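4.2 Connecting the supply leads to the control board

Caution: isolate the supply before handling the board. Hold the board by its edges only.

1. Set the board on a flat, clean surface with the components facing up.
2. Hold the supply lead by its black plastic connector, never by the red and black wires. 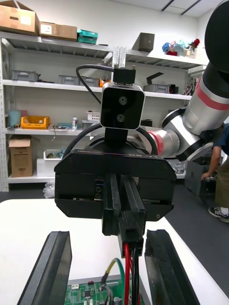
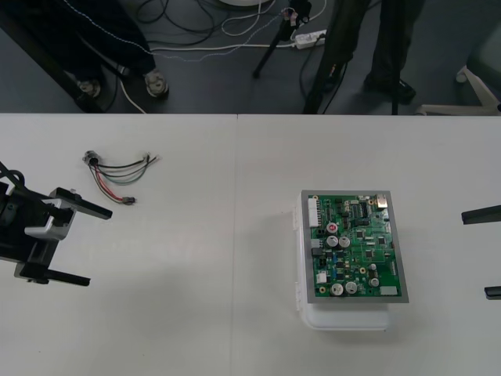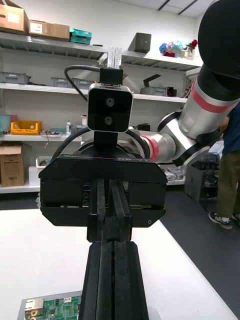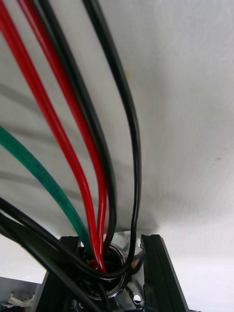
Fig. 4-2. Board and wiring. First view: red and black supply wires. Last view: red, green and black cables.

3. Push the connector home until it is fully seated.
4. Leave 80 mm of slack in each lead — do not pull it tight.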